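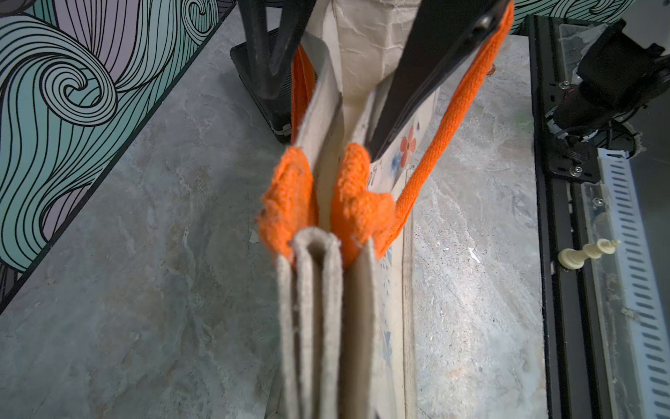 The Bag Behind the Door

Norerdale, 27 July 2021

Most homes in Norerdale have a hook with too many bags on it. Mine had 21 when I took them down in the spring, and I used two of them.

The canvas tote was meant to be the simple answer to the plastic sack. It holds a week of vegetables, it goes in the wash, and it lasts for years. It also takes up room. A canvas bag with gussets won't stay flat unless you make it, and a heap of them on a closet floor slides every time the door opens.

Ukik, a small shop on the hill road, sells totes and little else. It had 427 in stock the week I went. The staff fold every one the same way, and they showed me how.

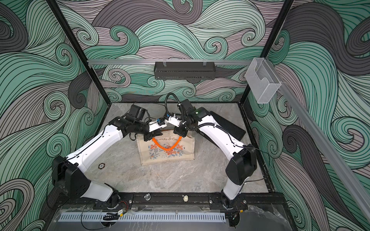 Lay the bag on a hard floor or a table. A bed is too soft. Pull the side gussets straight so the layers lie on top of each other, then press the air out from the bottom toward the mouth. Bring the handles up over the top edge and leave them there until the end. Fold the bottom up to the rim, turn the bag a quarter, and fold again in 3. The handles go around last.

Canvas with a printed front should be folded with the print on the outside, they told me. Creases show less there than you would expect, and you can tell which bag you are picking up. Flowers in orange, pink and blue are easy to spot on a shelf. Plain beige is not.

Where the folded bags go is another matter, and people in town do not agree on it.

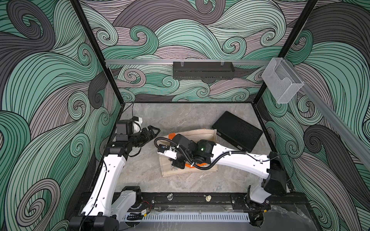
Aquino has no patience for closets and says a bag you can't see is a bag you won't take to the store. A rail on the wall with a narrow basket hung from it is enough, in that view, and anything that doesn't fit in the basket should be given away.

I tried it for a month. The basket worked for thin cotton. Heavy canvas sat too high in it and tipped forward, so mine went back to the closet, standing on edge in a shoe box.

Handles are the first thing to wear. Bright cord and woven strap both pick up fuzz, and the place where they meet the rim takes most of the load. Check the stitching there before you check anything else. The repair counter at Vukmont will redo a pair while you wait, except in November, when it closes.
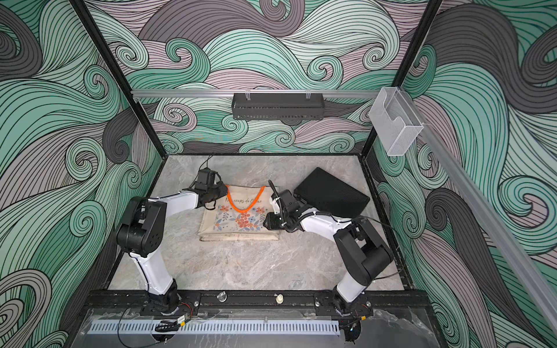
Vol. 3, No. 2 | Page 21

Washing is the part most people get wrong. Cold water, inside out, and no dryer - canvas shrinks, and the gussets shrink more than the panels. Hang the bag by its bottom corners so the handles don't stretch. Fold it while it is still a little damp and the creases will hold.

I kept five bags in the end. The rest went to the library, where they hang by the door for anyone with more books than hands.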